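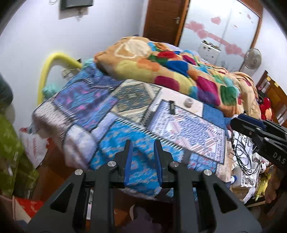 Cyprian Brzozowska wrote in to ask if the Heler pair can be bought as singles. Yes. Left or right, same price, but the pairing cable only ships with the set.

Heler Hand-Held Gripper Set
Sold by Widbridge. Page updated 2022-01-02

Two grippers, matte black, one per hand. You squeeze, the fingers close, camera on the tool records the lot. For home task recording: tidying, sorting, picking up bathroom stuff, bedding. No arm needed, no bench needed.

What you get
2 grippers, left and right
3 spare pad sets, blue
Pairing cable, wrist straps, hex key
Drurnel recording software, one seat

Quick specs
Weight per gripper: 600 g
Recording time: up to 34 minutes per charge, then swap
Warranty: 2 years, pads not included

Pads are the bit that wears. Ribbed ones grip better on soft packaging, tubes and sachets. Wipe with damp cloth, no alcohol, it drys them out. Change both sides together. 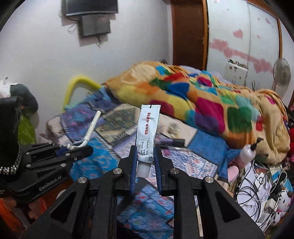
Photo: Paulauskas / Widbridge

Small item tips. Go in slow, close on the lower part, lift straight. Squeeze tubes will crease if you over-grip so back off once it's holding. Use the second gripper for the next item, saves time between takes.

Know issues
Left trigger a bit stiff out of the box. Loosens up.
Software loses the right unit if you start it first. Start left, wait for the beep, then right.
Strap runs small. Larger one comming in February.

Shipping
In stock. Orders packed same day if we get them before noon. Returns OK within the month, original box please. Bulk or school pricing, use the contact form and say how many sets.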